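7.3 Fault 41: Slice Held, Not Released

The Grunach gripper has closed on a thin part and declines to let go. Flat slices gripped on edge are the usual culprits. The arm will wait over the stack with great patience, so there is no need to hurry.

CAUTION: Do not pull the part out by hand while the fingers are powered. They close again after 3 seconds, and they don't check what is between them.

1. Press PAUSE on the pendant. Wait for the amber light.

2. Confirm that the display reads 41. If it reads 211, you have a different problem - see section 13.

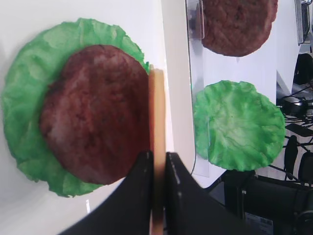
3. Select JOG and raise the wrist until the fingers clear the stack. Go straight up. Going sideways takes the patty along for the ride.

4. Hold a tray under the part, keep your hand outside the fingers, and choose OPEN SLOW.

5. If the fingers stay shut, switch off the gripper supply and turn the release screw counterclockwise.

6. Lower the grip force one step before you restart.

Note: Pressing RESUME over and over does not clear the fault. It does fill the log, which Drerninham support will read back to you.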